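December, bench notes, arm build, evening

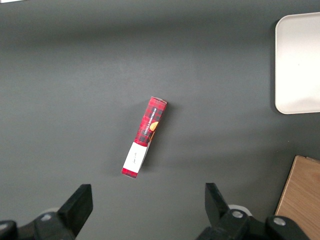 *Wrist view, fingers open, shortbread box between the tray and the board.*

Setsuko wants to call the grasp planner done. I don't. Her case is that the success number went up after we swapped to the Jenel pads, and it did, but every one of those runs had the box lying square to the arm. Turn it on a diagonal like this and we have no record at all. A planner that has only met one angle hasn't planned much.

Things I don't trust, in no order:

- The outline finder. Red plaid on a dark gray table is about as easy as it gets, and it still wants to split the box at the white band. Last night it gave me two boxes twice in 7 tries. Thoa Tô says to raise the merge distance. Fine, but then what happens when two real things sit close together?
- The lighting. There's a bright hazy band across the upper middle of the table and the lower corners go dark. I changed exposure to 3000 and the shadow beside the box stopped being counted as box. That could be a fix or it could be luck with the lamp.
- The finger width. The Sutanto drawing says 62 mm fully open. I measured less, with calipers, and got told I was holding the calipers wrong. I was not.

Also the left finger bracket. I retightened the screws before starting and put a paint mark on my list for next time, so we can tell if they creep. Sarico forum people swear by threadlocker. Would like to see whether they move at all before gluing anything.

Plan: 5 runs at this angle, then 5 with the box turned the other way, same lamp, same exposure, no touching the merge distance in between. Write down every miss, including the ones where it "would have worked" — Setsuko, this means you.

Tretanum firmware update is out. Not installing it until the runs are finished.

Still need: longer cable for the wrist, the good calipers back from Thoa.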